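Standing Instruction for the White Table
A short story

The Office of Collections at Loltuvport was established for the purpose of obtaining examples. Its charter did not say what the examples were to be examples of, and the Office had long since ceased to ask. Requests arrived from the learning system, which was known in all correspondence as Prateo, and requests were met.

In August, Prateo asked for cloth.

The request was entered in the register and approved at both levels. It specified that cloth should be lifted, folded, dropped and pressed by persons holding grippers in their own hands, so that the system might later do the same with hands it had not yet been issued. Each attempt was to be recorded from the gripper's point of view. Failed attempts were to be kept. The Office was firm on this matter, and had once reprimanded an operator for tidying a failure before the recording had closed.
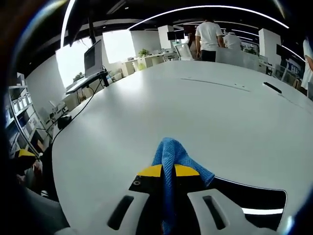
The operators were assigned in shifts and referred to by station. Station One preferred to lift from the middle. Station Two preferred a corner, and gave no explanation on the form, although the form contained a space for one. By the end of the month the register held 1,873 attempts, and a copy was sent to the annex at Trestitz, where it was weighed against earlier copies and found acceptable.

It was at this point that Prateo returned 84 of the examples.

No example had been returned before. The Office had no form for receiving them and adapted one intended for umbrellas. Every returned item came from Station Two, and every one carried the same remark in the field reserved for faults: "Operator hesitates before letting go. Please advise whether this is part of the task."

The matter was referred to Bunting, the section responsible for definitions. Bunting reviewed the recordings over two sittings and confirmed the hesitation. It was brief. It occurred with the fingers already open, when the cloth could no longer be said to be held. Bunting was unable to find any rule requiring the pause or any rule against it. 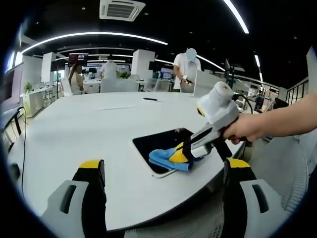
The white table, with the light blue cloth at the tray.

Station Two was invited to submit a statement. The statement, in full, read: "I was making sure it was all right." The Office considered whether this could be taught. Bunting advised that it could be shown, provided that enough examples were gathered, and that it need not be defined until a later date.

The standing instruction was amended on 22 September 2023. Operators at both stations were directed to continue as before, and to let go in whatever manner they found natural. The returned examples were sent back to Prateo with a single word entered in the space for replies.

The word was "Yes." Prateo acknowledged receipt after a short delay and asked for more cloth.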